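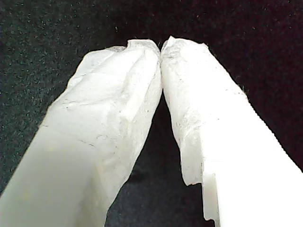 搬到法国乡下以后,为什么还要自己烤面包?因为村里唯一的面包店一月份整月关门,店主去他女儿那儿避寒了,门上贴的纸条写着“二月见”,连个句号都没有。

首页 日记 菜园 旧文 留言

一月,早上六点

又醒早了。厨房的地砖冰得像在跟我有仇,我踮着脚过去看那罐酵种。昨晚睡前喂过,今早它趴在罐底,表面浮着一层灰水,神情和我差不多。我给它取过名字,后来觉得给一团面糊取名字这件事,一旦让楼下邻居知道了不好解释,就改口叫“它”。

先把昨天的账记下来。昨天烤的那个,外皮硬得可以钉钉子,里头是湿的,刀拔出来带着一条黏糊糊的东西。我切了五片,自己吃了一片半,剩下的放在桌上,放到晚上也没有人承认看见过它们。巴蒂斯特来还梯子,我请他尝,他拿起来在手里掂了掂,说:“嗯,有分量。”法国人夸面包的词我学过不少,这个不在里面。

巴蒂斯特·科斯特(Baptiste Coste)说问题在面粉。他说超市的面粉是死的,要去Lacroix磨坊买石磨的。他说“死的”两个字的时候声音压低了,好像货架上的面粉有家属在场。我问他自己用哪种,他说他不烤面包,他买。

上午十点

去了Lacroix。开过那座窄桥,再往山上走,路牌在岔口朝着两个方向都指了一下,我选了错的那个,于是顺便参观了一个养羊的院子。磨坊主人问我要几号粉,我在国内只认得高筋、中筋、低筋,到这边改成了数字,数字越大越粗越黑,这个我背过。临到嘴边还是说反了,他看了看我,往袋子里装了正确的那种。我很感激,也有一点受伤。

买了两袋,外加一小包黑麦。黑麦是被劝的。他说酵种没力气,喂几天黑麦就好了。他还说水要用放过夜的,又说最好用井水。我说我住的地方没有井。他想了想,说那就算了,语气像医生说“那就想吃什么吃什么吧”。

回来的路上雨下大了,雨刷器左边那根只负责把水抹匀。

下午

照着Carthorpe那本书做。这是一个英国人写的,我在Ivard的旧书摊上捡的,前一个主人在空白处写满了铅笔字,大多数是“不对”。第三章讲水量,说初学者应从百分之六十六开始。旁边铅笔写着:“胡说。”我犹豫了一阵子,决定听书的,毕竟书是印出来的。

称面粉,称水,搅。没有揉面机。我妈妈从前揉面讲究三光,面光、盆光、手光。我揉完以后面不光,盆不光,手是最不光的那个,门铃正好在这时候响了。用胳膊肘开的门。是瓦朗坦,楼下的Valentin Baudry,来问我天花板上——也就是他的天花板、我的地板——每天早上那个咚咚的声音是什么。我举着两只糊满面的手说,是面团。摔面。他点点头,问能不能摔到八点以后。

这个要求是合理的。我答应了。关上门才想起来,我用手腕推的门把手,现在门把手上也有了,里外都有。后来他下楼的时候大概也摸到了,我听见他在楼梯上停了一下。

面团盖好,放到暖气旁边。书上说发到两倍大。我这个人对“两倍大”没有概念,发之前忘了在盆上做记号,现在只能凭印象。凭印象,它每隔一刻钟都大了两倍。

等的时候把衣服收了,给我妈打了电话。她问我最近吃什么,我说在学做面包,她沉默了一下,说你小时候蒸馒头的时候我叫你来学,你说外面有卖的。我说现在外面没有卖的。她说那你蒸馒头啊。

我没有蒸笼。她说锅里架个碗,碗上放个盘子。这个我居然没有想过。我来了这么久,每天站在厨房里跟一个我从来没吃明白过的东西较劲,而馒头我是知道什么样算好的,掰开什么味儿、凉了再馏一遍是什么味儿,全知道。不过黑麦都买了。

傍晚

整形。书上有示意图,一双手把面团往自己这边拢,一拢,面就绷紧了,圆圆的像个灯泡。我拢了,面团很配合地摊开了。再拢,再摊。这样来回了五次,它比我有耐心。最后我把它倒进一个铺了布的沙拉碗里,指望碗来管教它。

没有割口的刀片,用的是剪刀。剪出来的口子歪到一边去了,烤出来大概像一只正在打呵欠的什么动物。

烤箱是房东留下的,牌子叫Grernari,我在别处从来没见过这个牌子,连说明书上的电话也打不通。旋钮上的数字磨没了一半,剩下的那半我也不大信。我的办法是拧到底,然后往回拧一点点。至于“一点点”是多少,跟当天的心情有关。铸铁锅先放进去空烧,烧到厨房里有一股铁味,再把面团倒进去。倒的时候手背碰到了锅沿,说了一句中文,很短的那种。冲了凉水,红了一道,不要紧。

进炉以后没有什么可做的,就在椅子上坐着。外面已经全黑了,对面人家的百叶窗一扇一扇放下来。这边冬天的傍晚特别长,五点钟以后好像就不打算再发生什么事。刚来的时候我很怕这一段,会把收音机开着,听一个人用很快的法语讲蓝纹奶酪的产区纠纷,听不懂也听。今年还好。今年有事情可以操心。

闻到味道的时候,我有点不敢相信,走过去隔着烤箱玻璃看。玻璃太脏,看不清。

晚上

出炉了。个头不高,侧面塌了一块,剪刀口张得很大,颜色倒是深的,比昨天那个像样。拿出来放在架子上,它自己噼噼啪啪地响,书上说这叫唱歌,是外皮在裂。铅笔字在旁边写:“这个是对的。”全书只有这一处,我翻了两遍。

书上说要等凉透了才能切,至少两个小时。我等到洗完澡,头发都没有擦干就切了。里头的洞不均匀,靠底下那一层有点密,按下去会慢慢弹回来,酸味比昨天淡。抹了黄油吃了两片,又吃了一片没抹的,好知道它到底是什么味道。麦子味,带一点点糊。边上那块塌的最好吃,像锅巴。

切了一半用布包着,拿下去给瓦朗坦,顺便把楼梯扶手擦了。他穿着睡衣开的门,接过去闻了闻,问这是不是早上咚咚的那个。我说不是,早上那个是前一个,前一个已经不提了。他说谢谢,又说八点半也可以。

巴蒂斯特发短信来问梯子是不是少了一颗螺丝。我回他说没注意,又说今天的面包成了,用的是Lacroix的粉。他回得很快:“我早说了。”

睡前喂酵种。黑麦一勺,面粉两勺,水是放过夜的,其实只放了一下午,希望它不计较。盖子松松地搭着。明天想试试锅里架碗。得先找一个不怕烫的碗,蓝的那个不行,底有裂。还要买酵母,馒头我打算用干酵母,不想让这罐东西插手。

记:黄油没了。垃圾袋也没了。烫到的那道抹了牙膏,查了一下说不能抹牙膏,又洗掉了。

联系作者请写信或在留言页留言 | 版权所有,转载请注明出处 | 返回顶部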